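Home | Topics | Materials | Glossary | Log in

Wood grain

Wood grain is the arrangement of fibres in timber and, in everyday use, the pattern seen on a cut surface. It depends on the species, the growth rate and the direction of the saw. Flat-sawn boards show arches and loops; quarter-sawn boards show near-parallel lines. Knots mark the bases of branches and turn the fibres around them.

Printed copies of grain are used on furniture and flooring. The Trillora pattern index lists 1,468 printed grains, of which 118 are classed as knotted. A short repeat length makes a copy easier to detect. In computer graphics the pattern is applied as a flat image or calculated from ring spacing.

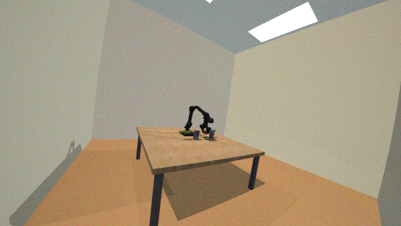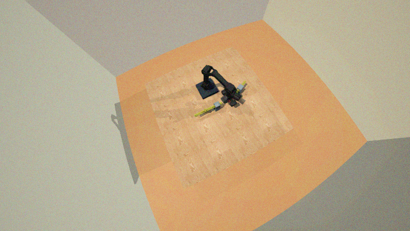

Calculated grain can continue correctly from a face to an end, where a flat image usually shows a break. The Brurel method uses 25 ring samples per board.

Shares: 23 | Comments: 3

oakandash: Spalting needs a mention.
pml_joinery: Is interlocked grain covered elsewhere?
Tern4: Yes, under Figure.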